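Trikdale Two-Arm Kitchen Unit, with hands
Item 3411
Sold through Hurside Equipment. Price on request. Lease terms from 18 months.
Page last changed Sep 27, 2018

Read this before you ask for a quote

We sell this machine and we would still like you to slow down. Most of the calls we get start with the arms and end with the price. The hands are where the money goes, and they are the part we'd question hardest if we were buying.

The Trikdale comes with two arms and two multi-fingered hands. The maker's sheet says it "handles common kitchen tasks." We asked for a list of those tasks and got a brochure. So ask for your own job, with your own pans and lids, at a sink like the one you have. A round lid held upright over a drying rack is a fair thing to ask to see. A stack of foam blocks on a bench is a sales pitch. 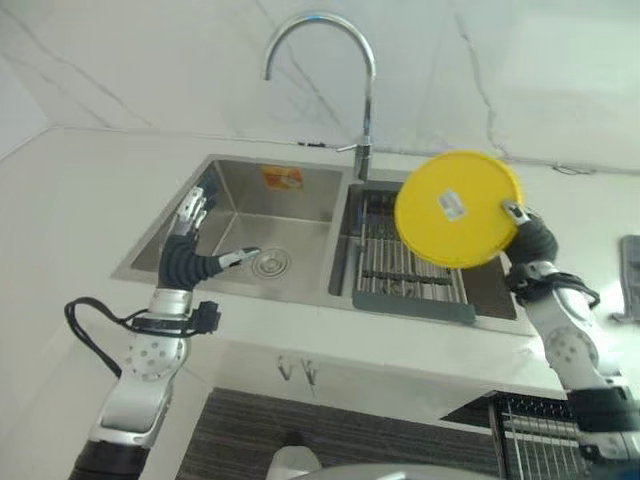 Madalena Leitão wrote to us that she would never sign for a kitchen unit on the strength of a sink demo, and that she wants a full shift of dishes with the sales rep out of the room. She also asked who pays when a plate breaks. The lease doesn't say. Get it in writing.

What the quote covers
Two arms, two hands, controller, power supply, one day of setup.

What it leaves out
Floor work, if yours isn't level
Splash covers for the wrists and cables
Spare fingertips
Training past the first day
Freight both ways on a return

Splash covers are listed as optional. For work over a sink we don't see how they can be, and we've told Trikdale so. They said they would look at it in January.

Fingers and wear parts

Budget for the hands as if they were tires. The rubber tips are wear parts, and the fine joints behind them don't care for grit or soap. Thin cables run between the fingers up to the wrist. Have someone show you how one is changed and time it yourself. A fingertip set is $773 at today's list price, and the warranty on tips is 3 months. The warranty on the arms is much longer, so check which one the rep is quoting.

Knit sleeves are sold for the forearm and wrist. They keep dust off. We would not count on one to keep water out, whatever the tag says. 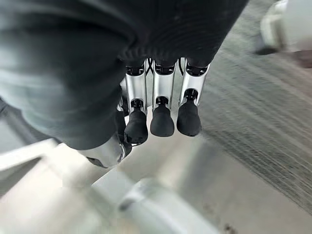

Cheaper grippers do most of this, according to Erasto Mushi, who left a comment asking why anyone would pay for that many joints to pick up a lid. Fair question. If your list is short and every item has the same shape, look at the Šimkus two-jaw gripper first. It fits the same wrist plate and there is a lot less of it to break.

Before you order
Write down the five jobs you want done and how long a person takes on each.
Ask for the failure count from the demo as well as the successes.
Measure from the counter edge to the nearest wall. The elbows need more space than you think.
Find out where the closest service tech lives. Ours works out of Trultgate and covers three counties.

Returns: unused units only, in the original crate. Hands can't be returned once mounted.

Quotes and site visits: Joana Sampaio, Hurside Equipment sales desk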